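Trays, lids and the order of packing

Jinfeng Xiong has spent most of her working life on small-batch food packing, first at Pasaribu, a contract kitchen, and for the past few years at Astent, where she writes bench procedures for other people's kitchens. Her current client is Gravis, a canteen supplier that sends out pastries and cold lunches from a single site. We spoke in October, in the half hour after the morning run.

Her main concern is the layout of the table. "Most of the time lost on a packing bench is lost in reaching," she said. "When I began at Gravis, a run of 300 portions took as long as a run of 400 does now. The recipe was the same and the staff were the same. We moved the trays and we moved the lids."

The rule she applies is that steel stays in the middle. Deep trays go on the centre line of the table, one behind the other, with the short edge towards the packer. Goods coming in are kept to one side and containers to the other. She does not mind which side is which, provided it is written down and the next shift keeps to it.

"People put trays next to each other because it looks tidy," she said. "Then the outer one hangs over the place where the lids should be, and the lids go on top of something, and then they go on the floor."

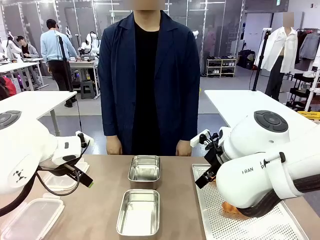
Two steel trays on the centre line, with the container and its lid to one side and the baking sheet to the other.

She prefers stainless trays with rounded corners. A square corner holds crumbs and syrup and has to be done with a brush, which adds a step to the wash. Polished interiors are less important to her, although she accepts that a shiny surface shows up residue under a strong light. She rejects any tray that rocks when pressed at one corner.

On baking sheets she is more particular. Perforated sheets are used for anything laminated or filled, and the product is left on the sheet until it is packed. "You can cool on a wire rack, but then you have handled it twice," she said. "Each time you handle a pastry you lose some of the surface. On the perforated sheet the air gets underneath, so I leave it where it is."

Gravis tried two types of plastic container before settling on the one it uses. The first, ordered through Prurnidico, had a hinged lid. Out of 2,237 packed in the trial, 502 were recorded as not fully closed at the first check. The replacement has a separate lid, which takes longer to place but can be pressed down along all four edges.

Asked whether the loose lid was a nuisance, she said it was. "It slides. It sticks to the one below. You want it lying flat near the container, and you want it there before you pick up the food. If you are holding a pastry and looking for a lid, the order is wrong."

The written procedure for the bench is now one side of A4. It gives the tray positions, the side for lids, the fill order and the point at which tongs are changed. An earlier version ran to six pages and was kept in a drawer.

She is now working on labels, which at Gravis are still applied at a second table. She would like them done at the first, but there is no agreed place for the roll.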